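The Rocha Drafting Table, After Two Terms in a Design Studio

I teach first-year architecture at a small school in Trarnbridge, and most of my opinions about furniture come from watching eighteen-year-olds lean on it. So when Svenja Brunner, who runs our studio program, ordered a batch of Rocha drafting tables from Zeltness last July, I expected wobble. I'd used tilting tables from other makers for years, and they all ended up the same way, with a folded piece of cardboard under one foot and a student's sneaker holding the top in place.

Well, I love these things. I bought one for my apartment before the first term was over!

The tilt

The top goes from flat to steep on a gas spring, and you set it with a lever you can reach from a sitting position. It stays exactly where you leave it. I had Baltazar Camacho, our model-making instructor and a heavy leaner if there ever was one, put both elbows on it at the steepest setting while I drew a section through a stair. My line didn't budge. There are seven stops marked along the side, but you can park it between them too, and I mostly do (a bit past the second stop for ink, nearly flat for tracing).

The parallel bar

This was the part I'd worried about. Cheap bars drift, and you find out when your elevations don't line up with your plan. The Rocha's bar runs on a coated cable and has a small knob at the left end for squaring it up. I've had to touch that knob twice. The cable is quiet, which matters in a room full of people drafting at once, and the bar lifts off in a few seconds when you want the whole surface for a model.

The surface

It's a slightly soft vinyl over a hard core, and pencil feels wonderful on it. Compass points leave a tiny hole that mostly closes by morning. Knives are another matter, so buy a cutting mat. Graphite comes off with a damp cloth, and red marker needs rubbing alcohol and patience.
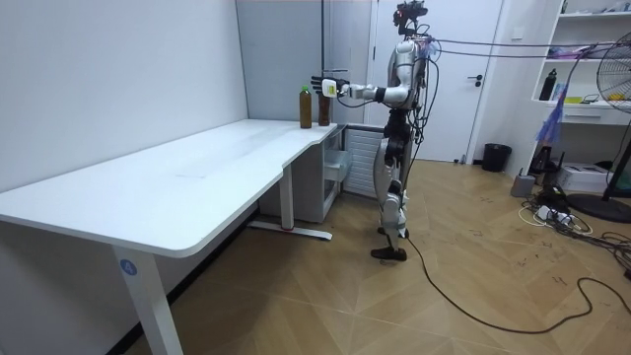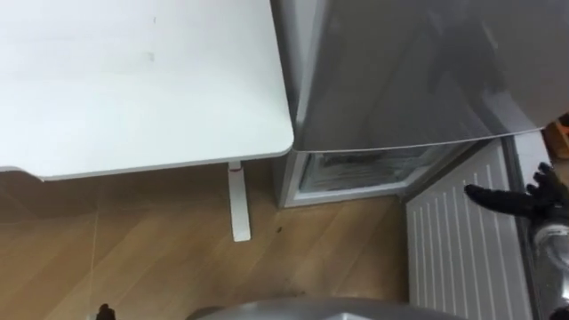

Putting it together

Plan on an evening. The box is heavy — get a second person for the stairs — and the instructions are drawn beautifully, with real exploded axonometrics, but step 5 shows the spring bracket before the crossbar and you want it the other way around. Amparo Agudelo in our wood shop caught that on the first table and saved us from redoing the rest. The hardware comes in labeled bags, and I had one washer left over that I still can't place.

What I'd change

The pencil ledge is too shallow. Anything thicker than a drafting pencil rolls off once the top is past the middle stop, and a scale rule sits on it only if you talk to it nicely. The lamp clamp that comes with the table is also pretty flimsy, so I use my old one.

The footprint is generous. In my apartment it takes up almost all of the window wall, and I had to move a bookcase into the hall. If you only draw now and then, the smaller Dramemen folding board may suit you better, though its bar is short and you'll miss the tilt.

Who it's for

Students with room for it, teachers, and anyone who still works out a plan by hand before opening the software. I'm keeping mine by the window, with a half-finished library on it and a roll of trace hanging off the end.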